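Robot cell on hand-pack line: what happens to the packers' jobs?

Asked by Rattana Wiriya

We run a small egg grading floor at Ullwood. Management is trialling a gripper arm for filling cartons, currently 61 cartons an hour against 500 for the hand station. Four packers work that station. Has anyone rostered staff alongside one of these, and did the job classification change?

The arm handles single eggs with two textured black fingers. Cartons are the moulded blue type. 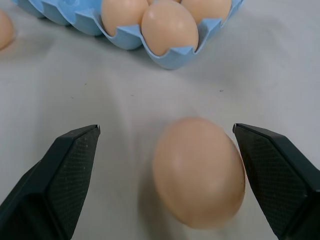 Vichien Panyasiri: Throughput isn't your problem yet, classification is. At Ketgate our packers became "cell attendants" on the same pay, with fault clearing and finger cleaning added. Get the new duties in writing before the trial ends. Also ask who signs the lockout sheet.

Ermira Grgić: We lost one position out of four, by attrition. Candling stayed manual. The main complaint was standing still for most of the shift, so we rotate every two hours now.

Thongchai Sombatkul: depends on your award, ring the union

Rattana Wiriya: Thanks. Lockout is not assigned to anyone at present. Will raise it in May.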